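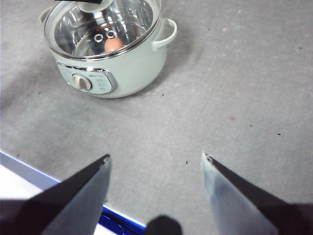
Hair Extension Rentals: Common Questions

How long is the rental period?
Each set is rented for five days, counted from the day of delivery. Extensions past that are charged per day.

Can clip-in sets be curled?
Yes, up to 227 degrees F. Higher settings damage the wefts and the deposit is kept.

Which shades are in stock?
The Skesden range has 214 shades. The Guo range is darker and is only sold, never rented.

Should I wash the set before returning it?
No. Brush it, place it in the net and send it back - washing is done at our Skustthorpe workroom.

Are tape-in sets available?
Not for rental. Grullness salons fit them by appointment. Bookings for January open in the fall.

Last updated April 25, 2023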